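MUS 216: Recorded Music and Its Audiences
Unit 8 Handout: Phrase Structure and the DJ Transition

Purpose of this unit

Unit 8 introduces students to the practice of joining one recording to another in front of an audience. Earlier units treated the recording as a finished work. The present unit treats it as material for a longer performance, and asks how a performer decides where one recording should end and the next should begin. Students are expected to have completed the listening assignment for Unit 7 before the first session. The two readings in the course packet should be completed before the second.

No equipment is required for this unit. Students who own controllers or turntables may use them for the written exercise, but grading is based on the written account alone.

1. Beat, bar and phrase

Most dance recordings made since the early days of house are written in four-four time. A bar contains four beats, and bars are grouped into phrases. The most common grouping is 8 bars, and two of these often form a larger unit of 16. Changes in the arrangement usually fall at the start of one of these units. A hi-hat enters, a bass line drops out, a vocal begins. Listeners who have never studied music generally sense these points without difficulty, and dancers respond to them physically.

Students should learn to count phrases by ear before consulting a waveform display. The display shows where the loud and quiet portions of a recording lie, and it can mislead. A breakdown may begin a bar early, or a producer may add a two-bar fill that shifts everything after it. Counting aloud through a full recording is the recommended method. It is tedious at first and becomes automatic with practice.

2. Tempo matching

Two recordings that are to be heard together must run at the same speed. On vinyl this is done with the pitch slider and light pressure on the platter or label. On digital players the slider remains, often with a sync function that sets the tempo automatically. The course takes no position on the use of sync. Students should understand, however, that sync matches tempo and beat position only. It does not know where a phrase begins.

Large changes in tempo alter the character of a recording. Vocals suffer first. When key lock is engaged, pitch is held constant, but percussion may acquire a smeared quality at extreme settings. Performers who work across several styles therefore tend to plan a gradual rise or fall over the course of a set.

3. Frequency and level

The lower register is the most crowded part of any transition. Two bass lines sounding together produce an unclear result and may overload the system. The usual practice is to reduce the low band on the incoming recording, bring up its level, and exchange the low bands at a phrase boundary. The exchange may be sudden or gradual. Students should listen for both approaches in the assigned recordings.

Level should be judged by meter and by ear. A recording mastered quietly will need more gain at the channel, and this adjustment belongs in the headphones, before the audience hears anything.

4. Case study: "Ellurberg" by Altevow

The set recording placed on reserve opens with "Ellurberg," a long instrumental with no bass for its first 16 bars. Altevow holds this passage over the closing section of the preceding track, "Nastley," which has already lost its melody. For a short time the listener hears the drums of one recording and the chords of the other. The bass of "Ellurberg" then enters alone.

Students should note three features. The chords of the two recordings are in related keys. The percussion of "Nastley" is removed in stages. Finally, the new bass line arrives at the start of a phrase in both recordings, so that neither structure is disturbed. 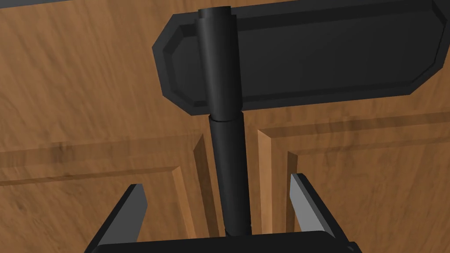

Maritza Urrego hears the passage differently. In her comments on the first draft of this handout she wrote that the key relationship matters far less than the section above suggests, that most of the audience would accept a clash of keys for so short a time, and that the real achievement is the patience to leave the bass out for the full 16 bars when a crowd is waiting for it. Her view is worth setting against the Chrysikopoulos reading in the packet, which places harmony first. Students may defend either position in the written exercise.

5. Written exercise

Choose one transition from the reserve recording other than the one discussed in Section 4. In 800 words, describe:

The phrase position at which the incoming recording is first audible
The treatment of the low band
Any change in tempo
The point at which the outgoing recording can no longer be heard

Give times in minutes and seconds. General statements about mood or energy should be tied to something audible in the recording. Diagrams are welcome and do not count toward the length.

Papers are due June 2, 2021, through the course page. Late papers are handled under the policy in the syllabus.

Terms to know for the quiz: bar, phrase, breakdown, cue point, gain, key lock, low band, pitch slider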